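Looking after the hand gripper: your questions answered

I look after the hand-held gripper we use for our food-handling jobs at Clusoteck, and I get the same handful of questions every week, so I've finally put the answers in one place.

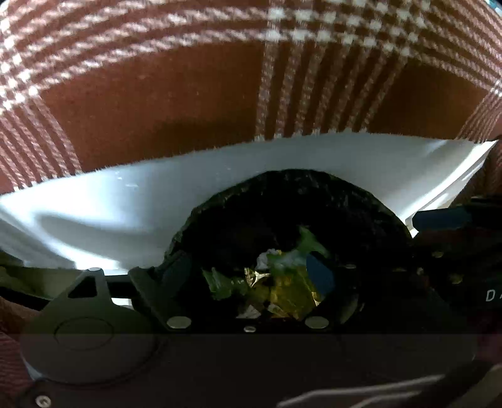
How often do you clean it?
After every session with food, and again on Saturday when I've got time to do it properly! Crumbs and sticky bits love the gaps between the finger plates. I use a soft brush first, then a barely damp cloth. Please don't run it under the tap.

What about the blue pads?
Wipe them with mild soapy water and let them dry before you grip anything. If one has gone shiny or has a nick in it, swap it. I always change both together (a new pad against a worn one pulls everything to one side, and you'll spend an hour blaming something else).

Which screws should I check?
The ones on the finger plate first, then the one at the top of the triangular bracket. Snug is fine. I once did them up so hard that the fingers wouldn't close, and I had to take the whole front off again.

Can I use the Vokero cleaning spray?
On the workbench, yes. On the gripper, no, it left my last set of pads tacky for days.

It squashes soft food. Is it broken?
Probably not! Check the stop on the trigger. I set mine so there's a 7 mm gap left when the fingers are fully closed, then take it up or down a touch to suit whatever I'm picking up. Wrapped things need less squeeze than you'd think, and paper slips before it tears.

How long do the pads last?
My best set managed 2,905 grips and my worst gave up at 415, after I'd left it on a sunny windowsill. Keep spares in a drawer.

Where do the spares come from?
We order ours through Solberg, two sets at a time. Gruseo do a cheaper pad, but it's a bit thicker and you'll need to set the stop again if you fit it.

One finger closes before the other. What now?
Clean the pivots, try it again, and if it's still doing it, leave the gripper on my bench with a note saying what you were picking up.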